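Progress report to the Rosales fund, Nov 21, 2024
Hotitz kitchens - serving bench project at the Drivodley site

Hello all, and thanks for your patience, I know you were expecting this a fortnight ago. We had a menu change and I wanted a full set of numbers before I wrote anything down.

The short version is that the bench is up, it's doing practice servings every working day, and the breakfast team have stopped walking the long way round it. Since April we've logged 1000 practice servings and 787 of them went through without anyone stepping in. Most of the rest were dropped or badly gripped bread, and a fair few were the arms stopping because they'd come too close to each other. I'd hoped for better on the drops by now, so that's where the next stretch of work goes.

We're still on bread and buns at the one bench. Moving to hot food was in the original plan and I'd like to push it back, if you're happy with that. There's plenty left to learn from a tray of rolls.
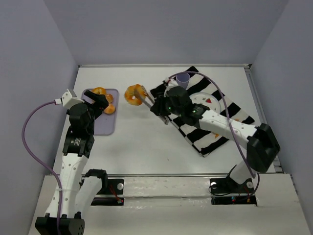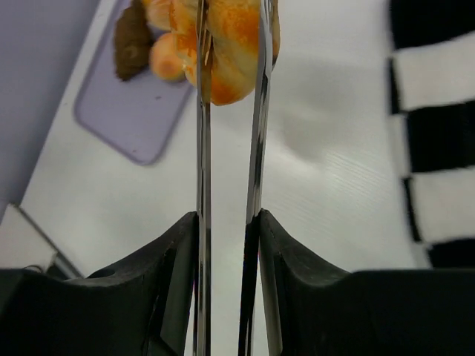
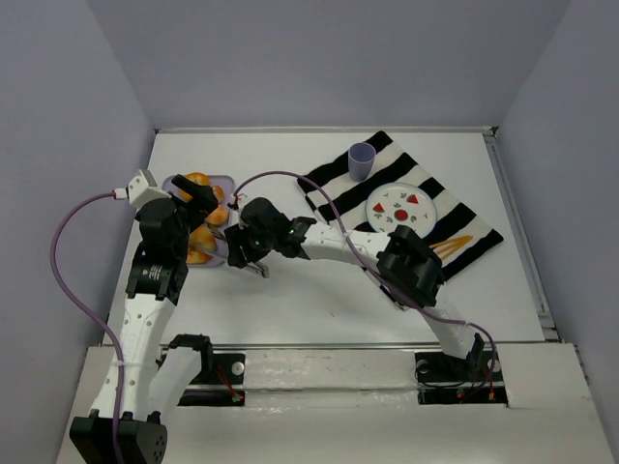

Bread handling at the two-arm bench, Drivodley.

Now the people side, which I know is what you really asked about. The breakfast team used to spend the first 44 minutes of the shift plating up, all of them, heads down. In the new rota two of them look after the bench and the others go straight out to the counter. They like that part! The regulars get a proper hello and the queue moves faster. What they like less is the clearing up after a drop, and being called over for a stop just when the counter gets busy. Fair enough, I'd be cross too. We've agreed that stops wait until there's a gap, even if it costs us a few servings.

Nobody's hours have been cut and I've put that in writing to the team, as promised. Training on Tresa (our logging software) took longer than planned, mainly my fault for booking it at the end of shifts. Everyone who wanted to learn it has now done it, and two people have asked to go further and help set up new tasks. I'd love to pay them a bit extra for that and will send a separate request.

Spending is at 43 per cent of the grant, a little under where we said we'd be - the spare grippers haven't been invoiced yet.

Still to do before the next report: sort the drops, write up the stop rule so agency staff can follow it, and find a quieter spot for the bench. The dishwasher end is too noisy for anyone to hear the alert.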